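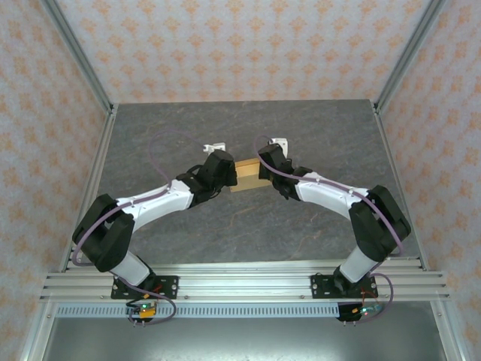
**Lovisa Lindholm**
*Head of Engineering, Retitz*

Retitz builds and supports the Flollik, a bench kit with two small robot arms on a shared rail. We sell it to technical colleges, university labs and engineering groups that want to work on two-arm handling without buying a full industrial cell. The company has two sites. Design and assembly are in Duvholm. Repairs, spare parts and customer training are in Brekke, under Sølve Björklund.

## What we make

The Flollik ships as a rail, two arms with grippers, two electronics modules, cabling and a control library. Both arms bolt to an aluminum extrusion through black mounting plates. Spacing is set at the factory. It can be changed by loosening the plate bolts and sliding the plate, after which the base offset has to be measured again and entered in the configuration file. Skipping that step is the most common cause of support calls in the first month.

Each arm has its own module near its base. The modules are separate so that one arm can be taken off for service while the other stays in use. Cables run along the outside of the links. Internal routing was tried on an early version and dropped after the first round of repairs, when replacing one cable meant taking apart the elbow. Leave slack at the elbow and wrist when refitting.

The standard exercise in the manual is a shared hold: both grippers close on opposite ends of a rectangular wooden block and keep it between them. It is a simple part and a demanding test. With the block held at both ends, any error in the base offset shows up as side load on the grippers. We use the same exercise for acceptance before shipping. Every kit runs 1,000 grip cycles on the bench, and the log is included on the drive that comes with it.

## What we do not make

We do not supply mobile bases, vision software or safety-rated enclosures. The Flollik is a bench product for supervised use. Customers who need guarding should arrange it locally. We will send mounting drawings on request.

## Service

Retitz has delivered 222 kits to date. Nearly 1,000 spare parts are held in Brekke, mostly gripper fingers, wrist cables and elbow covers. Gripper fingers are wear parts and are not covered by the warranty. Modules, links and joints are.

Repairs are done by arm, and customers do not need to return the rail. Remove the arm together with its mounting plate, leave the plate bolts in the bag provided, and write the serial number on the return form. An arm that comes back without its plate has to be fitted to a workshop plate for testing, and the offset values on the return sheet will then not match the customer's rail.

Training runs in Brekke every February and lasts two days. The first covers mounting, offsets and cable replacement. The second covers the control library and the shared hold. Places are limited by the number of benches. Groups that cannot travel can book Sølve for a visit.

## Contact

Sales and technical questions before purchase: Lovisa Lindholm, Duvholm.
Repairs, parts and training: Sølve Björklund, Brekke.

Please include the kit serial number in all service requests.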